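Subject: Re: [nomville-gardeners] Seed order, last call

On 22 March 2020, Primo Sartori wrote:

> Do we really need 4,000 radish seeds? I have 7 raised beds and one mouth.

Radishes are cheap by the thousand, Primo — restraint costs extra. I've cut the order to 300 and put the savings into beans, which you'll also complain about in May. Changes to me by supper, please.
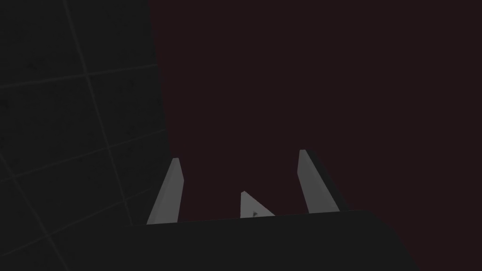
Primo Sartori: Fine, but pole beans. The bush kind wrecked my knees.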